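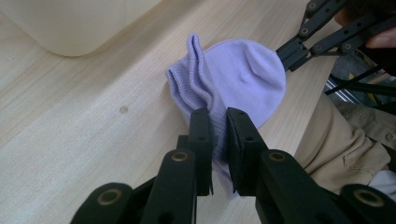 **Ticket: dryer stops mid-cycle, Hetmont laundry room**
Status: open
Assigned: Gil-soo Pyo

- Reported by Fraser McIver. Dryer 2 shuts off after 30 minutes on the 70 minute setting. No error code.
- Cleaned lint screen. Same result.
- Pulled the dryer out – vent hose was crushed flat behind it. Replaced the hose and ran it empty. Stopped at 40 minutes this time.
- Thermal cutoff tests fine. Cycling thermostat reads open when cold, so it's bad. Part ordered from Dutilov.
- Dryer 2 unplugged until the part is in. Use dryer 1.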